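# Hendadix opens Vuvetti grasp simulator to small shops

24/04/2025

Hendadix has put its Vuvetti grasp simulation service on general sale, the company said in a notice to customers. The service lets users try out two-finger gripper setups on a computer before they buy hardware or stop a line to test it. Until now it was open only to firms that had joined a trial in January.

A single seat costs $500 a month. Customers who took part in the trial keep their old rate for 6 months and then move to the new one. There is no free tier, but a new account can run 11 test jobs before the first bill.

Users upload a model of a part, or choose one from the built-in library, and place it on a surface. They then pick a gripper, set the approach and the closing force, and start a batch of attempts. The service changes the position of the part a little each time and reports how many grasps held, how many slipped and how many never made contact. Each attempt can be played back from a fixed view or from a camera mounted just behind the fingers.

The library has 3,763 objects at launch. Most are bottles, boxes, tubes and small household goods. Hendadix says it will add more each month and will take requests from paying customers, though it gives no promise on how long a request will take.

Lyle Villanueva, who manages the product, said the trial group asked for two changes more than any others. One was soft surfaces under and behind the parts, and the other was the hand camera view.

"People had cells where the part sits on cloth or foam, and our old flat table told them very little," Villanueva said. "They also wanted to see what their own wrist camera would see on the way in. If the fingers block the base of the part, you want to learn that before you write your vision code."

Dunleavy, a contract packing firm, used the trial version to choose finger lengths for a line that handles bottles and pouches. Myrtle Baptiste, the firm's automation lead, said the results for rigid parts were close enough to the real cell that her team dropped two finger designs without making them. Pouches were another matter. The simulator treated them as stiffer than they are, and the team went back to testing those by hand.

"I would use it again for bottles tomorrow," Baptiste said. "For anything that folds, I would wait for the next version." 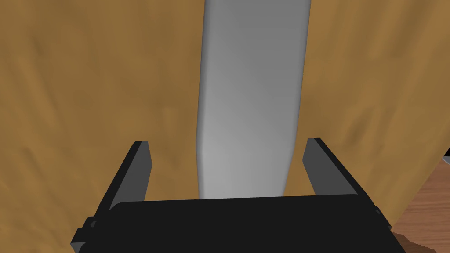

She also said the wrist view changed how her team set up its approach. With a tall part close to the gripper, the camera loses the top and the bottom at the same time, and a program that looks for either one has little to work with. Dunleavy now takes its position reading from farther back and moves in without checking again.

Other trial users raised complaints that have not been fixed. Rendering slows down when cloth is turned on, and long batches sometimes have to wait in a queue during business hours. Grasp reports can be exported as a spreadsheet, but playback clips have to be saved one at a time. Villanueva said batch export of clips is being worked on and the queue should get shorter as more servers are added.

The service works in a web browser and does not need a special graphics card on the user's side. It comes with models of parallel two-finger grippers only. Suction cups and three-finger hands are not supported, and Hendadix would not give a date for them. Customers can upload their own finger shapes, provided the files are closed solids and the two fingers move in a straight line.

Jalar, which sells and installs robot cells, will offer the service as an add-on to its setup contracts. Under that plan, Jalar staff build the virtual cell and hand over the account once the real one is running. Prices for the bundle have not been set.

Sign-up is open now on the Hendadix customer site. Trial accounts that are not converted will be closed, and users who want to keep their saved cells need to export them first.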